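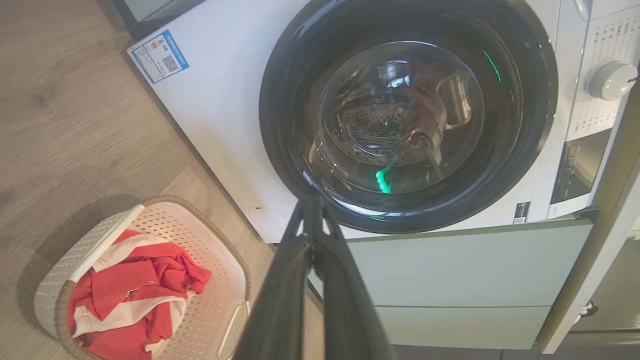
Ticket: Laundry door task – episodes saved with the wrong start state
Project: Gristano home tasks
Opened by: Farah Harahap
Assigned to: Gun-woo Bae
Priority: High
Status: Closed

Farah Harahap, 9:10
The review tool is rejecting a lot of the washer door episodes. The error is "start state mismatch". The task is "open the washer door, move clothes from basket to drum, close the door". The checker expects every episode to start with the door closed and the gripper still. Of the 607 episodes recorded so far, 95 fail. They look fine to me when I play them back by hand. I can send the list of episode numbers.

Gun-woo Bae, 9:42
Please send the list. Also, which arm station and which software version? We changed the recorder in December and I want to rule that out first.

Farah Harahap, 9:55
List attached. All from station 5. Recorder is the current one. The failures come in runs, a dozen good and then several bad in a row.

Gun-woo Bae, 11:20
Went through the first ten on your list. In every one the door is closed in the first wrist image, so the checker is wrong about the door. The gripper is the part that doesn't match. The log has the fingers moving at the first time step, and in the video they don't move until later. So either the joint log starts late or the video starts early.

Jarmila Kubíček, 11:31
I did most of those sessions. Could it be the foot pedal? I press once to start and once to stop. If I press before the arm has finished going to its home pose I hear the beep anyway, so I assumed it was recording properly.

Gun-woo Bae, 11:48
It could be. The beep only means the pedal press was received. Can you do one short test: three episodes where you wait for the arm to settle, then three where you press early? Leave the basket where it is and use the same clothes so we don't change anything else.

Jarmila Kubíček, 13:15
Done. The three where I waited all pass. Of the early ones, two fail and one passes.

Gun-woo Bae, 14:02
Good, that gives me something to work with. When the pedal is pressed during homing, the video stream starts right away but the joint stream waits for the homing move to end. Both files then get time zero. The video ends up with extra images at the front and everything after that is shifted. How much depends on how early the press was, which would explain the one that passed.

Farah Harahap, 14:10
So are the bad episodes lost? The Vomon people want the set for training and I'd hate to redo them. Folding and refilling that basket takes longer than the episode does.

Gun-woo Bae, 14:26
Not lost. The raw camera clock is kept in a side file, so I can line the two streams up again. Don't train on them until I've done it. A shifted episode teaches the model to close the fingers before it has reached the door, and it won't show up as an error anywhere.

Radoslava Vaněk, 14:40
Question from the training side. Could some of the episodes that passed also be shifted by a small amount? The checker allows a bit of slack.

Gun-woo Bae, 14:51
Yes, that can happen. I'll run the fix over the full set and not just the failed ones.

Gun-woo Bae, 16:35
Fix script has been run. All 95 now pass. Five of the others had a small shift and were corrected too. Originals are kept in the backup folder.

Changes made:
– Pedal is ignored until the arm reports that it is home
– Beep moved to the moment both streams are running
– Start state error now says which part failed (door, gripper or arm)

Jarmila Kubíček, 16:50
Tried the new version at station 5. Pressing early does nothing now, no beep. Works for me.

Farah Harahap, 17:05
Checked a handful by hand and the finger motion lines up with the video. OK to close. Please put the same update on the other stations before the dishwasher sessions start.

Gun-woo Bae, 17:08
Will do. Closing this one and opening a separate ticket for the update.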